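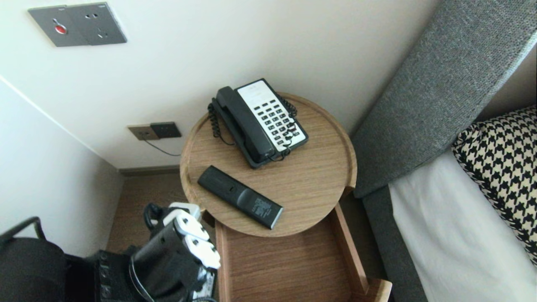 Home Rooms Checklists Lost property Contact

Last updated: February

Soseo House – Guest Room Inspection, Bedside Section
Room 34
Inspected by: Ronaldo Sales

Mark each line OK, FIX or WATCH. Comments go next to the item and should be readable by someone who wasn't in the room.

1. Table stands steady – OK
Leaned on it with one hand, then with more of myself than I'd planned. No wobble. It sits snugly between the bed and the wall, so it hasn't much choice.

2. Tabletop and rim free of splinters and cracks – OK
Ran a cloth round the whole rim and it didn't snag. The raised edge does a decent job of keeping small things off the floor. It also collects crumbs, so wipe the inside of it as well as the part guests can see.

3. Open tray under the tabletop – WATCH
Sides firm, corners sound. The front corner sticks out far enough to meet a shin on the way to the bathroom in the dark. Mine met it at 3 in the afternoon with the curtains open. Push the table back as far as it goes before signing off.

4. Tray empty between guests – OK
One throat lozenge, unwrapped. Binned.

5. Telephone: dial tone and front desk call – OK
Lifted the handset, got a tone, dialed the desk. Lellia answered and asked what was wrong. Nothing was wrong. She asked again. Please warn the desk before you start a round of phone checks.

6. Telephone: coiled cord – FIX
The cord had wound itself around the base and across the keypad again. Unplug it at the handset end, let it hang and spin, plug it back in. Takes a minute and lasts until the next person who paces while talking. I would like these replaced with shorter cords and have put this in writing before. Request 1038, if anyone at Magalhães is still reading them.

7. Telephone: keypad clean, all buttons spring back – OK
Small buttons, large thumbs, but they all work.

8. Remote control: battery cover on, label legible – WATCH
Cover is on. The label is printed so fine that I passed it only after fetching my glasses. Leave the remote on the table in front of the phone, where a guest can reach it lying down. Wipe both sides. Everyone wipes the front.

9. Wall outlet and switch plates, upper and lower – OK
Both plates flat to the wall, no scorch marks, no rattle. The upper one has the little red button. Guests press it to find out what it does, then call the desk to ask what they've done. A card explaining it was promised by Conevstead with the new plates.

10. Cables – WATCH
Thin black cable from the lower plate: no nicks, plug fully home. It should curve down behind the table and stay there. Check that the table isn't standing on it after you've pushed everything back for item 3. (I had to do item 3 twice.)

11. Headboard – OK
Gave it a good shake. Fixings tight, fabric sound. The weave holds dust like a grudge, so use the brush attachment and go up as well as across.

12. Floor and baseboard beside the table – FIX
Dust along the baseboard behind the table. The gap is narrow and the vacuum head doesn't fit. A damp cloth on a ruler does.

13. Sheet and pillow clear of the table – OK
Houndstooth pillow goes against the headboard. If it ends up on the phone, the handset gets knocked and the desk hears a lot of breathing.

Result: passed, with two items to fix. Cord untangled while I was there, baseboard left for housekeeping with the ruler.

R. Sales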